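**Notes on the Care of a White Worktable**

January 18, 2019

This entry concerns the large white table in the shared workroom at Helodton. It records the present arrangement of the table and the practice followed in keeping its surface fit for use. Readers who have written to ask about the earlier table, the oak one from the Tuominen sale, will find that it has been moved to the hall and is no longer used for work.

The white table was acquired in November, at the suggestion of Teemu Väisänen, who had used a similar one for bookbinding and found the pale surface easier on the eyes over a long afternoon. I was not persuaded at first. A white surface shows every mark, and the room is shared by people whose habits differ considerably. It has nevertheless served well, and the reasons are set out here for the benefit of anyone furnishing a comparable space.

The top has a matte finish. A glossy top was considered and declined, as the overhead lighting would have produced glare at the seated position. The matte finish has one drawback: fine dust settles on it and, if rubbed with a dry cloth, tends to be moved from one place to another. The surface is therefore wiped with a damp cloth at the end of each session and dried at once with a second cloth. No polish is applied.

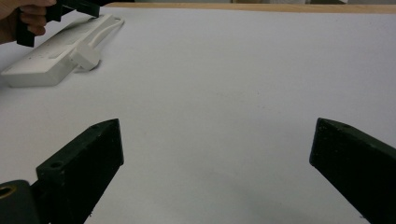

The edge requires separate attention. It is light wood, and water should not be allowed to stand against it. Yeison Ospina, who joined the workroom last year, recommends wringing the cloth until it no longer drips and working from the middle of the table outward, stopping short of the wood. The edge itself is then wiped with a dry cloth, following its length. I have adopted this method and have seen no swelling or discoloration to date.

Stains are treated according to age. A fresh pencil mark will generally lift with a soft eraser. Ink is another matter, and users are asked to place a sheet of scrap board under any work involving it. One mark, left by a felt pen in the first week, remained visible after 17 days of patient effort and has since faded only in part. It is not objectionable – but it serves as a reminder of the rule on scrap board.

Items left on the table overnight are placed in the Mutard cabinet by whoever opens the room the next morning. This rule was disputed when it was introduced. It has been retained, on the grounds that a surface of this size attracts storage, and that a table used for storage is soon unavailable for anything else. 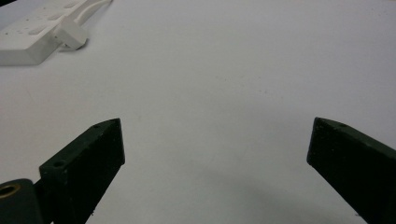

The question of electrical supply was the last to be settled. The wall outlets in the room are low and inconveniently placed, and a floor lead was ruled out on grounds of safety, there being a regular path between the table and the door. It was agreed that supply should be brought up to working height. The white power strip accordingly lies directly on the tabletop, where its sockets can be reached without stooping, and a white plug fits into the end of it. Cloths used near it must be dry, and any damp cleaning is kept at least 7 inches away. Proposals to fix the strip beneath the table, using a bracket from Trevum, have been received and will be considered when the room is next rearranged.

A full cleaning of the table takes about 30 minutes, including the legs and the underside of the edge, and is carried out monthly. The next one falls to me. Mr. Väisänen has offered the use of his own cloths, which are lint-free and considerably better than ours, and I have accepted.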